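Keeping a cardboard divider box from sagging on a shared desk

Home Office and Storage > Desks
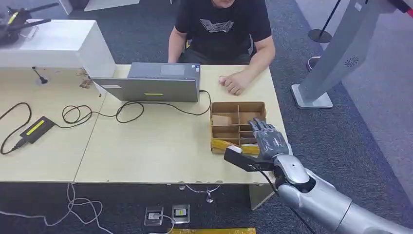 What size should the cells be in a divider box for small parts?

Measure the largest thing you want to keep in it and add a finger's width on each side, so you can get it out again without tipping the box.

Posted by Malcolm Marsden, Wednesday, 9.40 am

I've got the cell size worked out from the thread above, thanks. My trouble is with the box itself. It is a brown cardboard one with slot-together dividers that make a grid, the sort glasses and jars get delivered in. I use it on the desk for adapters, spare fuses, bulldog clips, USB sticks, rolls of labels and so on. It worked well for a few months and now the dividers lean over, the bottom has started to belly out when I lift it, and one strip has come out of its slots altogether and just lies in the compartment.

The desk is two tabletops pushed together and the join is not perfectly level, so wherever I put the box it ends up half on one and half on the other. I work there with a laptop most of the day and somebody else has it in the evenings, so the box gets moved to the cupboard and back at least once a day.

I don't want to buy a plastic one if I can help it. I have parcel tape, a roll of yellow tape, PVA and plenty of scrap cardboard. Is it worth repairing, and if so what do I do first?

3 replies

Tülin Karakaya

Worth repairing, yes. I have kept beads and fastenings in boxes like that for years and they last well if you sort the bottom out before you touch the dividers.

Empty it completely and turn it over. If the base is folded flaps, run parcel tape along the join and about a hand's width up each end. Then cut a piece of thick cardboard to fit flat inside the bottom. Cut it so the corrugations run the opposite way to the ones in the base. Spread PVA thinly over it, press it in and leave it overnight with a few books on top. Don't put the dividers back while it is wet.

Next, tape all the way round the outside near the bottom edge, one continuous strip. Any tape will do as long as it isn't masking tape, which dries out and drops off.

Now the dividers. Look at the slots. They should reach halfway up each strip, and they get wider with use, so the strips lean. If only one or two are loose, put a short piece of tape across the top of each crossing. If they are all loose, use the old strips as patterns and cut new ones. My last set was 70 mm high with the slots cut just over halfway. Make the slots the same width as the thickness of the card and no more. Glue the ends of the strips to the walls of the box and you will find the whole thing is much stiffer.

For carrying, pick it up from underneath with both hands. If you lift by the sides the walls pull outwards and the slots open again.

Kane Ruddock

just get a Flerkeda one, I paid 4 quid for mine in August and its fine. Life's too short to be gluing cardboard

Shahzad Bangash

Tülin's method is good and I'd follow it. A couple of things to add.

The join in the desk matters more than you might think. If the box sits across a step, however small, the base twists a bit every time you press something down into it. Put a tray or an offcut of hardboard under the box. Then you carry the tray to the cupboard and never have to lift the box by itself. I use an old baking tray.

Check the weight as well. Adapters and batteries are heavy for their size. I weighed mine on the kitchen scales and some of the cells held up to 100 grams, all of them down one side, so that was the side that had gone. Spread the heavy things out, or put them in the middle where the strips cross.

If you cut new strips, you don't have to keep every cell the same. Leave one strip out and you get a row of long cells for pens and cables. Short cables can be rolled and stood on end in a single cell, but a laptop charger is too bulky and pushes the dividers over. Keep that in a drawer.

Malcolm Marsden

Thanks both. Base is glued and has the dictionary on it. I'll cut the new strips at the weekend. Kane, I did look at those but the cells are only 40 mm across and the label rolls won't go in.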